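Häufige Fragen zur Haushaltsautomation

Kann eine Maschine schon Wäsche zusammenlegen?
Teilweise. Handtücher gehen besser als Hemden.

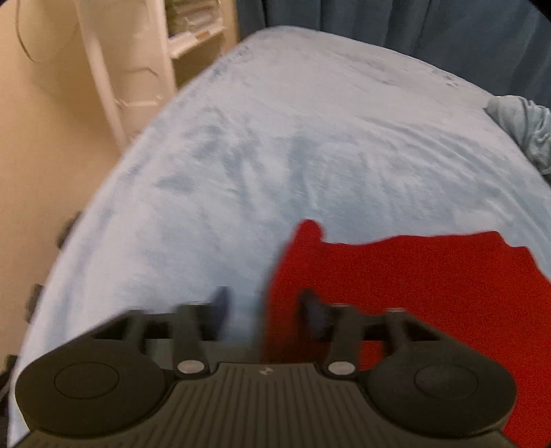
Stoff hat keine feste Form, das macht die Planung schwer. Ein rotes Tuch auf hellblauem Bettzeug ist leicht zu finden – der richtige Griffpunkt nicht.

Wie viele Versuche hat Nadov gemacht?
Seit März über 400, meistens auf dem Bett.

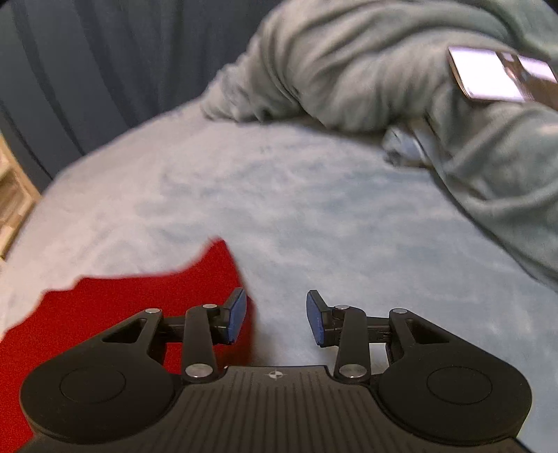 Auf einem Tisch geht es leichter, aber zu Hause faltet man eben oft dort.

Kann ich Nadov kaufen?
Noch nicht.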